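**Satness hand gripper (Plirico pattern)**, setup and care. Wiki article, shop copy. Last edit 25 January 2020, E.L.

The Satness is a two-finger gripper held and worked by hand, used to record grasps that a robot arm later repeats. Designed at Plirico, built in small runs by Widmer. Article covers fitting, leveling, cleaning and repair of the finger end. For the recording software see *Urari*.

## Parts

- Handle, black plastic. Bolts to the body.
- Body with slide rail, one carriage per finger.
- Two arms, dark gray, left and right. Not interchangeable, the hole pattern is mirrored.
- Two finger blocks, matte black. Replaceable.
- Cable set. Runs behind the handle side.

Early bodies had a one-piece arm and finger. Those are retired, no spares.

## Fitting the fingers

Power off, cable out. Open carriages to full width, 90 mm on the standard rail. Seat each block on its arm by hand first, then start the screws, both sides before tightening either. Snug only. The inserts pull out of the arm if forced and then the whole arm is scrap.

Close slowly and look at the gap against a light. It should be even top to bottom. Wedge-shaped gap means one block is seated crooked or there's grit under it. Take it off, wipe, refit. Don't file the block.

## Zeroing

Done after any finger change, and at the start of a recording day.

1. Close fingers fully, no object.
2. Hold zero in Urari until the counter settles.
3. Open to the stop. Reading should land within 6 counts of 2127.
4. Close again. If it doesnt return to zero, the belt is slack (see Faults).

Old firmware shows a negative number on step 3. Ignore the sign.

## Wear and cleaning

Blocks polish with use and start to slip on smooth plastic well before they look worn. Change them every 120 hours of recording, sooner if the texture feels slick under a thumb. Wipe with a damp cloth, dry before use. No solvent, it leaves the surface tacky and lint sticks to it.

Rail gets a dry brush weekly. One drop of light oil per carriage in January and again midsummer. More than that and it drips on the cable conector.

## Grip check
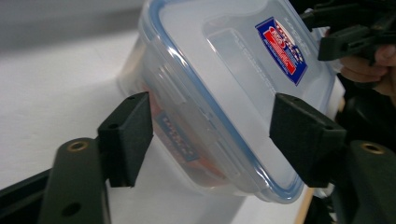
Grip is checked on household items after a block change, mostly rigid containers with sloped or rounded sides, and held at a tilt. Level holds hide problems. A lidded food box is a good test: hard clear walls, rounded corners, and with the blue seal running right along the edge of the lid it's easy to put a finger on the wrong thing. Right block close to the seal is fine as long as it bears on the side wall. If it rides up onto the lid, regrip lower. Brass-rimmed screw hole near the top of each arm should stay clear of the object, a proud screw will scratch soft plastic. Hold, turn slowly, set down. Slip on one side only usually means that block, swap left and right to confirm.

## Faults

**Fingers close unevenly.** Carriage screw loose. Retighten, re-zero.

**Reading drifts during a session.** Belt slack, or encoder cable not fully home. Check the cable first, much quicker. Belt tensioner is under the rear cover, quarter turn at a time.

**Gritty feel at mid travel.** Dirt on the rail. Brush, then run open/close a few times by hand.

**Insert spins in the arm.** Replace arm. Glue was tried by Ebbe Lindholm on two units and both let go within the week.

## See also

Urari; Widmer rail, parts list; Carriage belt replacement (stub, needs writing)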